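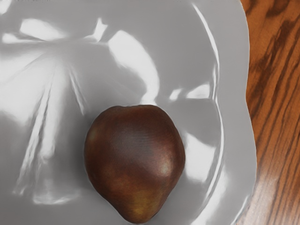
図1 白い皿にのせた洋梨(シミュレーション画像)

第5回 盛り付け係の仕事はどこへ行くのか

前回の宿題、読みました。「楽になるからいい」派が多かったですね。私も最初はそう思ってたんですよ。

今日はNokvilleの給食工場の話です。果物を皿にのせる工程を自動化しようということで、導入前にまず画面の中で試していました。図1みたいな場面ですね。つやのある皿って光の映り込みがすごいでしょう? 白く光っている部分が皿なのか物なのか、人間なら迷わないんですが、カメラで判断させるとなると結構やっかいなんです。

この工場では1時間に300皿が目標で、自動化後の実績は264皿でした。残りは人が横で補っています。ライン担当だったGavin Mathesonさんに聞いたら、「手は空いたけど、目が疲れる」って。これ、すごく大事な一言だと思うんです!

つまり、のせる作業が減って、見張る作業が増えた。担当は2人のままなのに、おしゃべりは減ったそうです。傷んだ実をよける判断も、前は手に取ったときの感触でやっていたのに、今は画面越し。ベテランほど戸惑ったと聞いて、ちょっと考えこんでしまいました。

グループで話してほしいこと
・見張りの仕事に、どんな休憩の取り方が合うか
・手の感覚でやっていた判断を、新人にどう伝えるか
・目標に届かない分を、誰がどう引き受けるか

メモは次回持ってきてください。箇条書きで大丈夫です。次はKotachの倉庫の話をします。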